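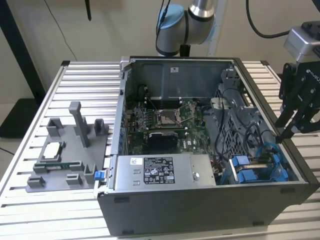
Figure 4. Tower laid on its side with the side panel removed, interior facing upward. The parts fixture is at the left; the processor socket is bare and its lever raised.

4.2 Layout of the chassis and order of access

The Flurnero study deals with what happens to office desktop computers between the end of their first use and the point at which their parts are reused or scrapped. The Trisska depot in Putgate receives 2,000 such machines a year, of which 131 were selected for the work reported in this section. Selection was by case type only. Small-form-factor and all-in-one machines were left out, and no machine was rejected on grounds of age or missing parts.

A tower is built to stand upright, but most of its fasteners and latches are easier to reach when it lies flat. With the side panel off and the interior facing upward (Figure 4), the motherboard becomes a horizontal surface and parts are lifted from it instead of being drawn out sideways. The depot has adopted this position for all towers. The case is placed on a table of slotted aluminium rails. The dark grooves between the rails are convenient for mounting fixtures, although small screws also find their way into them, and screws lost in this way were recorded separately from screws found missing on opening.

Parts of low height are kept together in a grey 3D-printed fixture to the left of the case. It has a tall post near the back with a smaller holder on each side, a recess near the centre, in which a small white component rests in Figure 4, and a low slot for a narrow circuit board. A row of clips runs along the front edge. The fixture replaced a shallow tray in which parts could slide against one another. We did not attempt to measure the effect of this change.

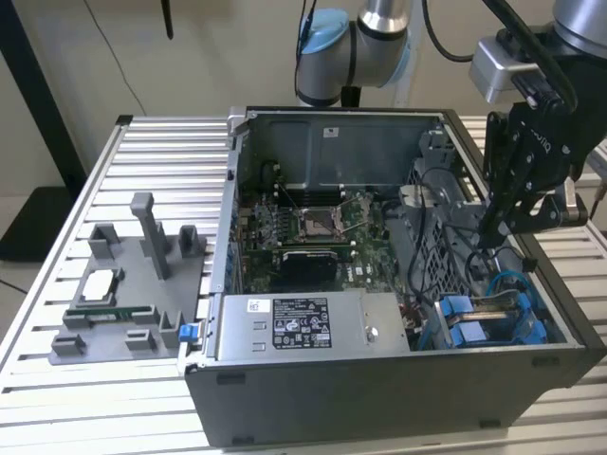

Putgate, August

Observations at the depot were made on one table under overhead lighting, following the access scale of Popescu, which grades each part by the number of other parts that must be moved before it can be reached. A part graded zero can be taken hold of as soon as the side panel is off. The scale takes no account of cables, and we added a half grade wherever a cable had to be unplugged or held aside.

The motherboard is the least obstructed area. In the machine illustrated, the processor socket is near the middle of the board with the memory slots beside it, and neither lies beneath another part. Both were graded zero. The power supply unit spans the near side of the case and carries a black specification label on its upper face, so its rating can be read with the unit in place. This matters for sorting, as the depot shelves power supplies by rating and would otherwise have to remove each one first.

The right side of the interior is more crowded. A grey plastic drive cage with grid-like openings holds blue caddies near its bottom, and black and blue cables loop through the same space. A light blue SATA cable curves near the lower right corner. Access here is from above only, and the grade depends largely on how the cables were dressed by whoever last worked on the machine. Across the sample the drive area received the widest spread of grades — wider than that of the power supply, which we had expected to be the more variable of the two.
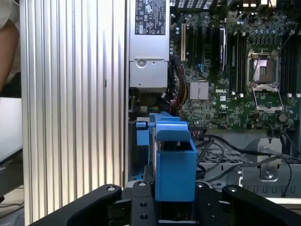 Figure 5. Blue plastic component with a hollow rectangular frame, held beside the ribbed aluminium panel of the chassis. The labelled power supply unit is at the top.

Plastic parts such as that in Figure 5 present a different difficulty. The component is boxy but open through its centre, with a flat tab folding forward across its upper edge, and a smaller blue piece at its left side is pressed against the ribbed panel. Open frames of this kind weigh little and flex when squeezed. They are best held across the full width of the frame, where the walls support one another, and kept square to the panel during movement. Catching on an adjacent metal edge was the fault most often noted for plastic parts, and was entered under handling and not under access.

Colour was of some help in identification. Blue plastic stands out against grey metal and dark cable, and staff at the depot used it as a first cue when looking for parts meant to be handled without tools. The cue was not treated as reliable between manufacturers, and parts were still identified by shape before being graded.

Grades for the full sample are given in Section 4.3, together with the 80 machines for which a second grading was made by a different member of staff.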